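Food and Society, Week 9
How the table got its shape
Notes to go with the lecture. Please read before the tutorial.

Last week we finished with the medieval hall, and I rushed the ending, so let's pick it up there. For a long stretch of European history the dining table wasn't really a piece of furniture. It was boards laid over trestles, put up when food was coming and taken away when people wanted the floor back. We still carry the language of it. "Room and board" is the board you ate from. I love this stuff, and once you start hearing it you'll catch it everywhere.

The cloth did a lot of work in that setting. It covered rough boards, it showed who was sitting at the good end, and it gave people something to wipe their hands on. A bare top on show, polished and admired for its own sake, is a later taste, and it goes along with rooms set aside for eating and with joiners who had customers to impress.

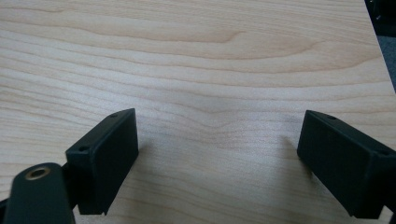
Once a table stays in one spot, the household begins to arrange itself to suit. Chairs replace benches. People get a regular place. Think about your own family and whether there was a seat you'd never have dared take! That kind of habit is hard to find in the written record, so historians lean on probate inventories, the lists of goods made after a death. They're dry as dust to look at and absolutely wonderful to use. In the sample we're working from, the Bustos transcriptions, there are 91 households, and I'd like you to look at what is listed next to what. Are the chairs in the same room as the table? Is there linen but no plate? Start with entry 2316, which is short and very legible.

Now to the fork. Large forks for carving and serving are old. The small personal fork is the odd one, because it spread so slowly. It was in use in Byzantium and then in Italy well before northern Europe took to it, and English writers in the early seventeenth century could still get a laugh out of it. Diners brought their own knife, used a spoon for anything wet, and had perfectly good fingers for the rest. Finger eating had strict rules of its own – which hand, which dish, how far to reach – so please don't write in your essays that people had no manners until the fork turned up.

The plate has a history too. Before it came the trencher, a thick slice of stale bread, later a piece of wood, sometimes shared between 2 diners. An individual plate marks out a portion as yours. Put a mat under it and you have a little territory with borders.

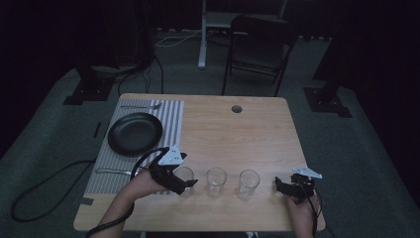
Chenxi Su objected in the tutorial that this makes it sound as though everyone was heading for the same place setting, when in most of the world a shared dish in the middle, or a bowl held in the hand, has done very nicely and still does. Quite right, and I've changed the essay question to suit. The individual setting is one answer among several, and the comparison is where the best essays will come from. Chopsticks, flatbread and the right hand all have their own etiquette and their own literature.

For the tutorial
Read the Xiomara Strickland chapter on trestles and benches. Skip the appendix.
Choose one meal you ate this week and write half a page on where everything was put and who decided.
Bring one inventory entry you found puzzling. Puzzling is good!

Essay plans are due in March. Kirstin Rankin is marking them with me, so send yours to both of us.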